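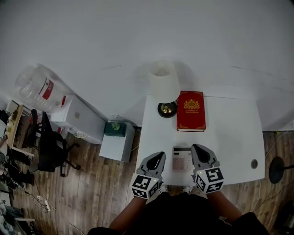

A desk lamp and a small calculator on a white desk.

30/09/2020

I finally have some good news on the Rudd Street library, and I've been waiting all week to share it! The Bradulow town council voted to keep the evening study room open through the winter, four nights a week, starting in October. The room has space for 30 people, and you'll need to book your seat ahead of time (the front desk will take phone calls, too).

I went to the meeting expecting a long argument over money. The extra hours will cost $3,029 -- less than I'd guessed -- and the town is splitting that with Kullosmont, the next town over, so students from both places can use the room. Some 70 people signed the letter asking for it, me included.

The one thing still up in the air is the late bus to Plukska. I asked, and the council will take it up at the next meeting.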